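Workshop > Bench Tips > Software for Small Robots

Tips for teaching a robot hand to pick up soft things

By Randa Khasawneh
25 June 2023

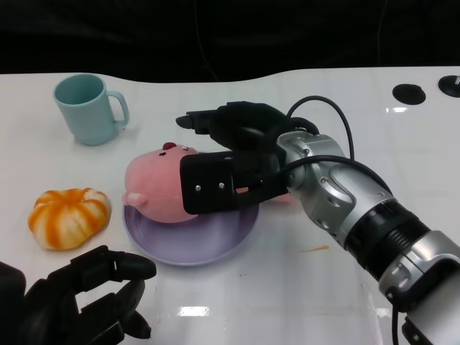 The pink pig, in the hand above the lavender plate.

These tips come from my own bench and from the notebook I share with Emmanuel Urio. We both write the control and perception code for our arms at home, in the evenings, and most of what is written below we learned slowly. I use the Ilto planner and he uses Ritholm, but the tips are good for both.

Start with soft toys. A plush does not break when your grip code is wrong, and it forgives an error in position that a mug will not forgive. When the pick is good with plush, go on to the mug.

Glossy table, bad depth. A shiny white table gives reflections of the ceiling lights, and the depth camera reads them as holes or as small hills. Before you change any code, turn off the lamp directly over the table and look at the point cloud again. If you cannot move the lights, fit one plane to the whole table and throw away every point that is under it. I do this fit at startup and once more after lunch.

Do not trust color alone. My first segmentation found the pig by its pink. It was fine until I put a pale purple plate under it, and then the mask took half of the rim also. Now I use color for the first guess and height above the table for the final mask.

Close slowly, and stop on current. For a soft object the finger position tells you very little. Watch the motor current, with a small average over the last readings, and stop closing when it rises and stays up. I close in 46 small steps. Emmanuel uses 120, and his picks are gentler but you can drink a coffee.

Tell the planner about the plate. If the plate is missing from the collision scene, the planner will gladly send a fingertip through the rim. A flat cylinder is enough. Make it a little wider than the real plate.

Give the cables a shape too. I add a fat capsule around the wrist in the arm model, so that the planner leaves space for the loops. It refuses a few poses that would be possible, and I accept this.

Park the second hand. When only one hand works, the other still must be in the collision model at its true joint angles. Read the angles from the encoders. Do not type them from memory, as I did in June for an entire evening.

Save every failed pick. I keep the camera image, the joint log and the version of the code in one folder with the time as its name. After roughly 200 folders I could see that most of my failures were the same failure: the approach was too low.

Wipe the table. Small marks can become "objects" in a sensitive detector. Set a minimum size for the blobs, and keep a cloth near the keyboard.

Comments

Vaughn Delacroix: What do you filter the current with? Mine jumps so much at the first contact that it stops before touching properly.

Randa Khasawneh: A plain moving average over 19 readings. Also ignore the first moment after the motor starts, there is always a peak there.

Ladan Asadi: The capsule for the cables saved me today, thank you! I had it on the forearm only and the wrist loop was catching at every second place.

Elias Majali: For the glossy table I put a matte tablecloth and finished. But I will try the plane fit, my cloth makes wrinkles and the planner avoids them like mountains.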